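Review: Lelto hand-held gripper pair, seen at the Cruickshank open day

I spent an afternoon in August at the Cruickshank open day, mainly to look at the Lelto grippers. These are the hand-held type: an operator works them directly and the recordings are used later to train an arm. Ida, the arm in question, was running in the next bay on a separate program and is not covered in this review.

Build

Finger travel is smooth, with a small amount of lateral play at full opening. The trigger return spring is stiff for the first few millimetres and even after that. My forearm was tired after 400 cycles, so anyone planning full shifts should allow for breaks. The foam tips are glued on and wear at the leading edge. Replacements come in packs of 2, which seems stingy given how quickly the demo set had compressed.

Grip on small items

Sorting jewellery into a lined tray was the most useful demonstration of the day. Flat, rigid pieces are the hard case. A bangle lying on fabric gives the fingers very little to get under, and the operator has to tilt the wrist and press into the bedding to catch the rim. Beaded bracelets are easier because they deform. Hair clips can be taken by the jaws if they are standing up. Fine pins were slow for everyone who tried, me included.

A patterned bedspread is a sensible surface for this kind of trial. It is soft and visually busy, and much closer to a real home than the grey benches most labourers in this field are used to.

Software

Logging is handled by Bideo, which was stable apart from one dropped session. Playback scrubbing is laggy on long files. The export menu has three formats and labels two of them badly.

Score: 76 out of 100. Marks lost for tip wear and the trigger spring.

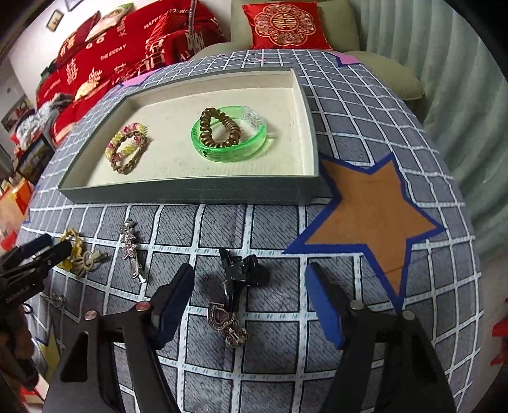
Getting there and parking

Use the rear gate. The front lot fills by 10 a.m. and the overflow area is gravel, so leave the good shoes at home.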